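招聘:积木整理与玩具租借助理(兼职)

最后更新:2019-03-05

Clestthorpe玩具图书馆现招聘兼职助理,负责积木类玩具的归还检查、清洁、配套和上架。工作地点在Grudell街区活动中心一楼,与儿童阅览室相邻。岗位直接向馆务负责人Rukhsana Baloch汇报。

我们馆开放给附近家庭借用玩具,借期通常为三周。目前在册的玩具超过1,000件,其中积木和形状块占的比例最大,也最费工夫。一套积木还回来时,常见的情况是少一块、混进别家的一块,或者盒子对而内容不对。以前这部分工作由前台兼顾,借阅高峰时往往积压到第二天,影响下一户家庭取件,因此单独设岗。

主要工作内容

归还检查。每套积木归还后,倒在工作台的木板上,按盒盖内侧的清单逐块核对形状和颜色。缺件要在借阅卡上注明,并当面或电话告知借用人。多出来的块放入待认领的抽屉,不要随手补进别的套装。

清洁。不同材质的处理方法不同。木块用拧干的布擦拭,不能浸泡;泡沫块可以用温水加中性清洁剂清洗,沥干后再装盒。表面发毛、有咬痕或掉渣的块一律挑出来,由负责人决定是否报废。

配套。形状块按套归类,同色同形的块先放在一起比对大小和厚度,再决定归入哪一套。新人最容易出错的是圆柱和星形,两个批次的尺寸接近,单看一块很难分辨,并排放好以后才看得出来。
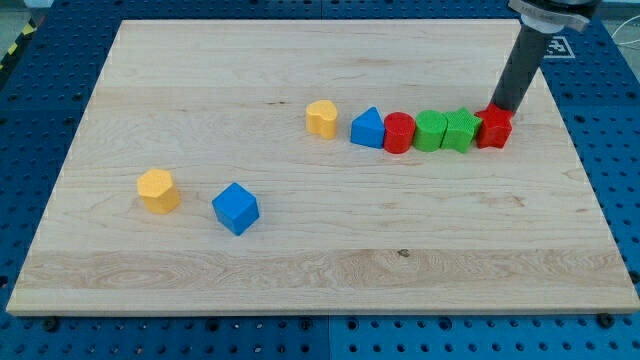 上架和登记。核对完的套装贴上当日的检查标签,按年龄段放回架上,并在登记本上签名。登记本每月底由馆务负责人收走存档,请不要用铅笔填写。

协助活动。每月有两次亲子形状游戏活动,助理需要提前把桌面和积木准备好,活动结束后清点收回。活动由另一位同事主持,助理不需要带课,但家长询问借阅办法时应能答得上来。

任职要求

年满18周岁,能长期稳定到岗。细心,有耐心,能接受重复性的核对工作。能分辨颜色,红、绿、蓝、黄四色是我们编目的基本颜色,色觉有困难的申请人请在来信中说明,我们可以安排以上架和前台为主的工作。能搬动装满积木的周转箱,较重的箱子有手推车可用。普通话流利,能看懂并填写中文表格。有幼儿园、图书馆或仓库理货经验者优先,没有经验也可以申请,上岗前会安排培训。

有慢性皮肤过敏的申请人请注意,清洁工作每天都要接触清洁剂。馆内提供手套,也可以自带。

工作时间与待遇

每周到岗3天,上午9点开始,下午1点结束,具体日期入职时商定。学校假期期间借还量较大,可能需要增加一个下午班,会提前两周通知,加班部分按相同时薪计算。试用期两个月。工资按小时计算,按月发放,标准在面试时告知。工作日提供一顿简单午餐,交通费不另外报销。在岗满半年后,本人可免押金借用馆内玩具。

合同期到今年10月底,到期后视借阅量和双方意愿续签。

培训安排

入职第一周跟随现有同事工作,先学习Pathirana编目表的用法。我们所有积木都按这套表登记,编号由形状、颜色、批次三部分组成,记住前两部分就能应付大多数情况。第二周开始独立处理小套装,块数较多的Moltard系列在试用期后半段再接手。

申请方式

请将简历和一封短信送到Grudell街区活动中心前台,或投入门口的馆务信箱,信封上写明“积木整理助理”。短信里请写清可以到岗的日期、是否做过类似工作,以及联系电话。不需要附照片和学历证书复印件。

合适的申请人会接到电话,约定面试时间。面试包括简短谈话和一次实际操作:核对一套刚归还的积木,找出缺件并填写借阅卡。操作不计时,主要看核对的顺序和记录是否清楚。请穿便于活动的衣服,不要佩戴长项链或松动的手链。

招满即止。未被录用的申请材料保留到合同期开始后销毁,需要取回的请在信中注明。

联系人:Rukhsana Baloch,Clestthorpe玩具图书馆馆务室 | © Clestthorpe玩具图书馆 | 返回顶部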